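# The play kitchen, before it all goes in the van

June 2019

The play food is moving to the new room at Rundatcombe, and I do get sentimental about it (you know me!). Further down are my notes on the rest of the set for anybody who'll be unpacking at the other end.

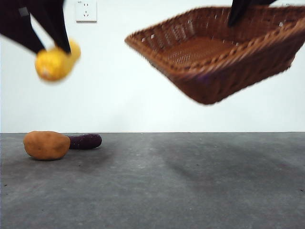 *The yellow corn and the brown wicker basket, both up in the air. Look at all those little kernels!*

I have such a soft spot for that ear of corn. It's the first thing the toddlers go for, every single time, and I've seen it served as soup, as a telephone and once as a baby (it had a blanket and everything). The bumps are the best part - small hands love anything bumpy. If it gets grubby between the kernels, an old toothbrush and some dish soap will do it, then leave it on a towel overnight.

The basket is the one we use for the "market." I like the flared sides because kids can see right down to the bottom without tipping everything out, and the thick rolled rim is easy for them to grab. Please don't soak it. Brush the crumbs out, wipe it over with a damp cloth and let it dry somewhere airy. I did leave one in the sink for an afternoon, years ago, and it was never the same shape again.

## The rest of the set

**Vegetables.** Most of these came from the Promadmont toy sale in May. Hsiu-ying Peng got there before the doors opened and came back with two grocery bags full, bless her. The carrots have lost a bit of paint at the tips but they're still good. There was a second eggplant at one point and I'd love to know where it went.

**Fruit.** A mixed bunch, and I mean really mixed - the strawberry is bigger than the pear. The kids don't care at all. The grapes are the old Hurari ones and the stem comes off if you twist it, so push it back in firmly before you put them out.

**Bread and eggs.** These travel in the blue tin. The lid sticks, so run a spoon around the edge and it'll pop. The eggs split in half and some of the halves don't match anymore, but they'll close if you try a few.

**Pots and plates.** Castillo, all of it, and it stacks nicely if you put the frying pan on the bottom. The little teapot goes last, on its side, with a dish towel stuffed around the spout.

## Setting up the market

Put the low shelf by the window and leave room for a line, because there will be a line. I start with vegetables only and bring out the fruit once they've got going. If it all comes out at once it's on the floor in 90 seconds and you'll be stepping on plums until lunch!

Shih-chieh Ho made the price cards. Everything was 2 dollars to begin with, and then the older kids took over and decided the corn should cost 600. One of them came down to 200 after some very serious bargaining, so that's what the card says now, in purple crayon. I'd leave it like that.

The play money lives in the envelope taped inside the shelf door. Coins run short by the end of the week, so check the pockets of the dress-up aprons first - I usually get half of them back that way.

More pictures when I've found the charger. I want to get the teapot, and the strawberry next to the pear, and maybe the price cards if Shih-chieh hasn't packed them yet. And if anyone has that eggplant, please just drop it in the box by the coat hooks.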